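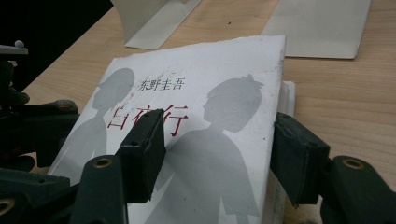

Why does Iapetus have one dark side and one bright side?

Posted by Percy Sánchez in Planets and Moons

I got a used six-inch reflector in September and have been working through Saturn's moons. Titan is easy. Rhea I can get on most clear nights. Iapetus is the one I can't make sense of. When it was well out to the west of Saturn I found it without much trouble, right where the chart put it. I went back about five weeks later, when it should have been out on the east side, and I couldn't see it at all. The sky was as good or better the second time.

I read that one half of the moon is dark and the other half is bright, and that this is why it fades. Fine, but why would a moon end up like that? And why does the dark side always line up with the same side of Saturn from here? I would expect it to be random. I asked at the Arango club and got two different stories, one about volcanoes and one about dust.

Damir Jurić

It's dust, or it starts with dust.

Take your second one first. Iapetus keeps the same face to Saturn all the time, the way our Moon does with us. That means one side always faces forward along its orbit and the other always faces back. The forward side is the dark one. When Iapetus is east of Saturn it is moving away from us and starting to swing behind the planet - no, let me put that properly. At its farthest east it is coming toward us, so we see the front, the dark side. At its farthest west it is going away from us and we see the back, the bright side. It takes 79 days to go around, so your five weeks was close to half an orbit. The difference is almost 2 magnitudes. On the bright side it gets to about 10, and on the dark side it drops to about 12, and that is hard in a six-inch with Saturn's glare nearby.

As for why the front is dark, there is a very large, thin ring of dust much farther out, found in infrared in 2009. It is thought to come from Phoebe, a small dark moon that goes around Saturn backward. The dust drifts inward and Iapetus runs into it head on, so it lands mostly on the front.

Dust alone doesn't give you the sharp edges, though. Dark ground soaks up more sunlight and gets warmer. Iapetus turns slowly, so it has a long time to warm up during the day. Ice in the dark ground turns to vapor and freezes again somewhere colder, on the bright side or near the poles. The dark parts get darker and the bright parts get brighter.

Try again at the next western elongation, and use more power than you think you need. It also sits a good way out from the planet, so check the chart for the right night before you decide it isn't there.

Witenine

I always heard it was volcanoes too. Probably an old book.

Grinitz22

Damir covered the cause. For the observing side, make a sketch of the field on two nights. Iapetus is slow but it does move against the stars, and I logged a faint star as Iapetus for most of a season before I caught the mistake. Cassini saw it from the west side of Saturn in 1671 and kept losing it on the east, so you have the same problem he had. He needed a bigger telescope before he got it on both sides. I have only had the dark side in my ten-inch, never in the small one.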